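Search notebook
Enter a word or page number
Go

3 November 2018
Written by: bench two, Folleck workshop

Drinks and cups, second entry. I continue from the page where we tried the tall glasses. I want to write down the layout of the table before I forget it, and also a few thoughts about color, which I think we did not treat seriously enough in June.
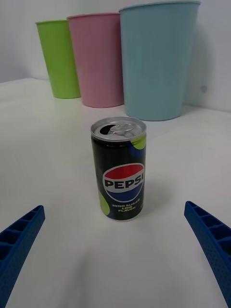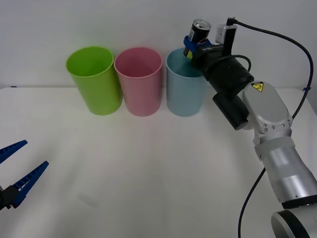
Three cups at the wall, green, pink and light blue.

Nirside notebook, vol. 2, p. 333

The cups are from the Plovby set. I like them for this work because they are plastic and the shape is simple, a little narrower at one end, and the rim is open and easy to see. The order from left to right is green, pink, blue. Please keep this order in the next entries. In the older pages we changed it many times and now I can not compare anything.

The green and the pink stand nearly touching. For looking at it is nice, for taking one cup out it is less nice. Next time I would like to leave a finger of space between them, and I will put a small pencil mark on the underside of the table edge so that we find the same place again.

The can is the slim kind, Pepsi Zero Sugar with lime flavor. It is already open. Colleagues who repeat this layout should remember that an open can must stay upright the whole time, also when it is carried to the sink. I asked for plain water in my first plan, but the can is better to work with. It is mostly black, so against the white table and the white wall I find it at once, and the pale cups I find more slowly. The light blue one is the weakest of the three. With the lamp from the window side it almost goes away.

About the table: the white top is matte and does not give strong reflections, and I am satisfied with that. But every sticky ring will show on it. Wipe with warm water first, then with a dry cloth. The spray from Wang leaves a film — I do not recommend it for this surface.

Things I still want to do:

- try the row of cups closer to the front edge
- write the cup volume in the table on page 7 (it is missing for all colors)
- ask if the Plovby set exists in a darker blue
- order napkins, the last box of 3,000 is almost finished

One question is open for me. Should the can stand in front of the row, or at the end of it like one more cup? In front it is easy to reach, but from low down it covers what is behind. I have no strong opinion and would be glad for a note in the margin.

Recent entries
Tall glasses, first try
Which cloth for the white table
Nirside shelf: what is kept where
Folleck sink, slow drain again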